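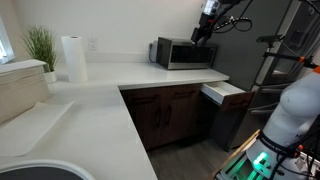 Friday night, and the cable routing is finally done!! I have been putting this off since July, when I got everything bolted down and then just let the wires hang wherever they wanted (bad idea, I know).

The white arm now has its bundle clipped along the outside with those little orange clips, and I left extra slack at the elbow so it can fold without tugging on anything. My first try had 2 inches of slack, which looked so tidy and lasted one evening. This time I went with 4 and ran the whole reach routine 13 times in a row. Not one dropped connection! I did a little dance.
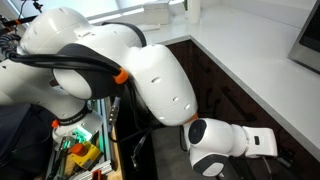

Jovthorpe wrote in after my last post to say that spiral wrap beats clips every time, and that I should put one over each joint before a connector works loose. Fair point, and I have 3 yards of the stuff sitting in a drawer, so I'll try it on the wrist first. My only worry is stiffness, but I'd love to be wrong about that.

Next up is drawers. I'm calling this part of the project Flullau, and the goal is simple to say: pull a handle, stop, push it shut again, all without scuffing the wood. The red stop button stays where I can smack it, of course. If you have worked out a good pull speed for kitchen drawers, please tell me, I am all ears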